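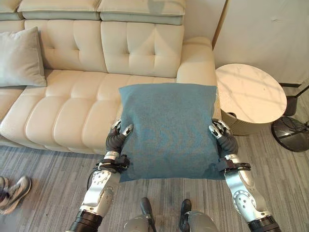

A cream leather sectional and a teal-blue cushion.

26 March 2026

Dredstead tenants' group questions Zendham "stain-proof" claim

The Dredstead Tenants' Group today asked furniture seller Zendham to publish the tests behind its lifetime stain promise. The Sadura sofa range sells for $2,223, plus $200 for a care plan. Buyers must report a spill within two days - and the plan leaves out ink, dye and pet damage. "Lifetime" ends after four years. We have asked for the test results since November and are still waiting.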